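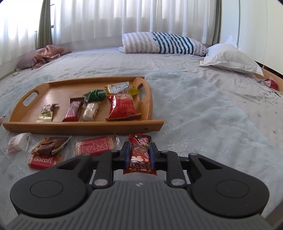
Zlata Dovhaniuk wrote in to ask whether a snack tray really needs a system, or can you just tip the bag out and let people dig? You can, Zlata! I did it that way for ages. But then the good chocolate ends up at the bottom, and guests are too polite to rummage.

So this is my way of setting up a guest room snack tray, and it takes me the length of one cup of coffee.

What you need

A serving tray with raised sides (handles are a big help on the stairs), a bed with the spread pulled flat, and a mix of individually wrapped snacks. I get mine from Koval, the little grocery in Sakeswood, where I once spent 73 minutes choosing candy. No regrets.

Step 1. Put the tray on the bed first and fill it there. I used to load it in the kitchen and everything slid to one end on the way up.

Step 2. Spread the snacks out and pick your biggest ones. Big bags go toward one end, lying flat. They make a sort of wall for everything else to lean on.

Step 3. Add the bars. Angle them a little – straight rows look like a store shelf. If you have two alike, put them side by side.

Step 4. Tuck the small stuff into the gaps. Twist-wrapped candies are perfect for this, and a bit of green or yellow foil wakes up all that red and brown. 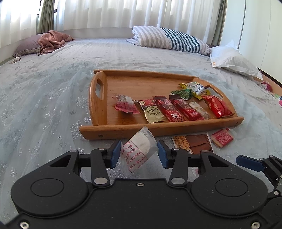 Bars and candies in the tray, almonds still waiting on the bedspread.

Step 5. Look at what's left over and be strict. My sister in Brasgate piles hers up like she's feeding 1,000 people, and then you can't pick up a caramel without starting a landslide. One layer, maybe a second at the back, and stop.

Step 6. Check for nuts. If you don't know your guest's allergies, ask, and keep anything nutty off the tray until you hear back.

Leave the tray at the foot of the bed, handles facing out, and put a small bowl on the nightstand for wrappers. I forgot the bowl last November and was finding foil under the pillows for 2 weeks – learn from me!

Home | Guest Room | Kitchen | Tidying | Ask Me
Contact: use the form on the Ask Me page | © Flekavthorpe Home Notes | Back to top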